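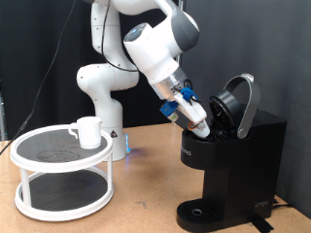

Itziar Echevarría asked me on the way out whether I'd pay 2000 dollars to have my coffee made for me, and I said I wouldn't pay 40. She thinks I'm being unfair, so I'm bringing it here.

We went to the open day at Wolbridge in May, where they had an arm called Katia making pod coffee. People clapped. My question is how much of that is real. Would it work in my kitchen, or is it a trick that only works on that one table? The guy running it mostly talked about "learning."

2 answers
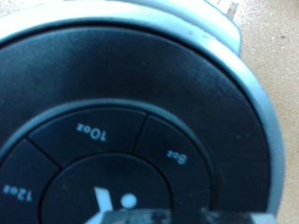

Leire Casado
Community helper, Robots and Automation
Answered 1 November 2022

Fair question, and I'd be suspicious too. Before you believe a demo like that, ask them to slide the brewer over a few inches. Then ask for a different cup size. The buttons on that one say 8oz, 10oz and 12oz, so let a visitor pick and see if they get nervous. Also ask how many tries in a row it got through that morning, with no person stepping in. If they say "it usually works," keep your wallet shut.

Taping a machine down is normal at these things and doesn't prove cheating. It does tell you they want it to stay put, and yours at home won't.

Getting a pod into the chamber is harder than it looks, I'll give them that much. Worth 2000? No.
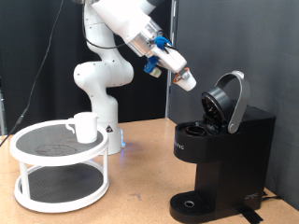 Answer from sirkelton_81

Went to a different one of these and it was all canned moves. Move the mug and it pours on the table. Don't know about Katia but I'd bet the same. My brother in law can work a pod machine and he can't work anything. Just buy a timer

Was this helpful? Yes / No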